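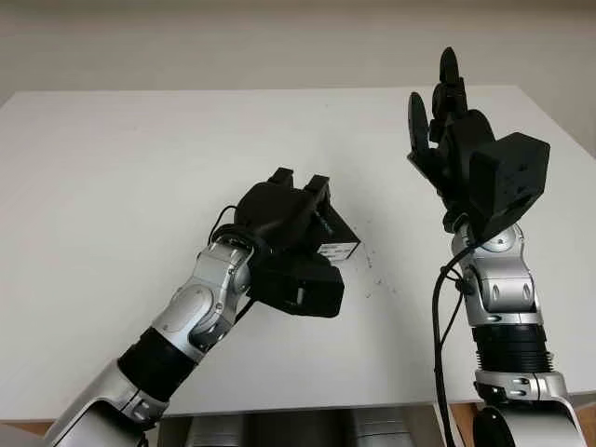
Moving week is a terrible week to write anything, but if I wait till the boxes are unpacked it'll be Christmas. So. Third move in five years, third duty station, and I think I finally have a system, or at least the start of one. The first thing I do now, before a single sock gets packed, is clear one flat surface and keep it clear. A plain white tabletop against a plain pale wall, that kind of thing. Orders go there. Passports, shot records, the inventory sheets. If it's on the white table it does not get packed. Last time the packers boxed up our orders. All the copies. I had to drive to the admin office and beg for new ones while my husband was in the field with no phone.

Anyway. Orders came late this time. We had 44 days from hard copy to report date, and that sounds like plenty until you take off the wait for a moving slot. The first date they offered us was after we were supposed to have checked in at Maltach. After! I called, got put on hold, called again in the morning and got a much better person who found us a cancelation. Call in the morning. Always call in the morning.

The mover we got assigned was Pasmont. Had not heard of them. The crew was great, the office not so much. They showed up a day early, which I know sounds nice but I was in pajamas and the dog was loose. Still, they wrapped the big dresser like it was a baby and nobody argued with me about wanting the serial numbers written down. Write down your serial numbers. TV, consoles, the good mixer, bikes. I film every room too, drawers open, talking the whole time like a weirdo. When we moved to our last post a box of tools went missing and the claim came back paid at 30 percent of what I asked for. No proof. Lesson learned.

Things I would tell me from the first move:

Weigh the pro gear seperately. His boots and ruck and all the field stuff, in its own pile, marked, and say it out loud to the crew boss. We forgot the first time and went over weight and got a bill. I cried in a parking lot.

Mattress bags. Buy your own. The ones they bring rip.

Hand carry the meds and the kids' school records. Our old school said they would "send them over" and I have heard that before.

Don't clean the fridge the night before. Clean it two days before and leave it open, then live on sandwiches. Mine smelled like a swamp the first time, I never did get it right again.

Now the housing part, since people keep asking in the comments. We're on the wait list for Hlongwane, the newer neighborhood on the far side of post. When I put our name in we were number 23. As of this morning we are still number 23. The lady at the desk was kind about it and said August is the bad month, everybody is coming and hardly anyone has gone yet. So we took a short lease off post in a place called Ometti Court. Two bedrooms, four people, one dog, a washer that walks across the floor. It's fine. The commute to the gate is about 30 minutes if you leave before the morning rush and I don't want to talk about what it is if you don't.

The kids are doing ok. My oldest is mad, she had a team and a best friend and she's at the age where that is everything. I don't have a trick for that one. We drove past the new school twice and she wouldn't look out the window the first time, but she did the second. The little one just wants to know if his bike is on the truck. It is. I have the serial number.

My husband got four days off for the move and two of them went to in-processing. He's already gone in early every day this week, and there's talk of a training rotation this fall, so I'm trying to get beds put together while there's another adult in the house who can hold the other end. Also I can not find the bag of bed bolts. I taped it to the headboard. I know I taped it. The headboard has tape on it and no bag.

If you're at Maltach already, or were, tell me where to get a haircut for a kid who hates haircuts. And a vet that takes big dogs. And is the gym by the back gate any good or is it the one everybody avoids?

Will post the full packing list when I find the notebook it's in. Pretty sure it's in a box marked KITCHEN MISC and there are a lot of those.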